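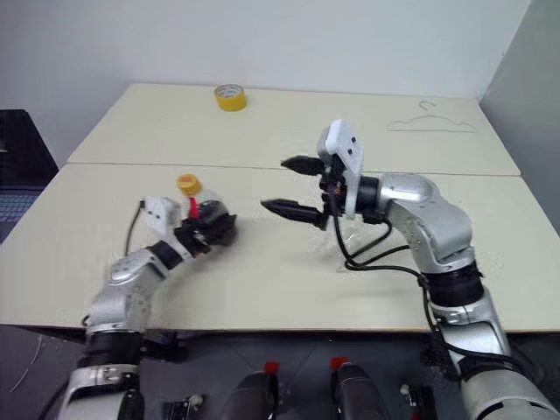
Ellery, 25 November 2023

38 shares without the 8: 3 shares | 7 comments

Most "about us" pages tell you the company is passionate. We run a bookkeeping school for people who own small businesses, and I have yet to meet anyone passionate about bank reconciliation. I wouldn't trust them with my books if I did.

Brudivska started after I sat through a 26-hour course that promised to "transform my relationship with money". It didn't. I came out with a binder, a mug and no idea how to lodge a sales tax return. So I wrote my own course, with Ureck Hardware's old ledgers as practice material (they agreed, and we changed the names).

We teach evenings, 48 weeks of the year. A class has seven students at most. You bring your own receipts, in a shoebox if that's how you keep them, and we work through them at the table until the totals match. Some people get there in a month. Others take longer, and a few decide to pay an accountant – a perfectly sensible result.

We use Fevow for the software part. It's fine. We get no commission from them and will tell you where it annoys us.

You'll notice there are no success rates on this page. I've seen how other schools work theirs out, usually by asking the happy ones. If you want an opinion, sit in on a class first. It costs 60 dollars, and we take it off your fees if you enrol.

Bijan Ebrahimi, founder and still the Tuesday-shirt-and-tie one at the front desk

Share | 26 likes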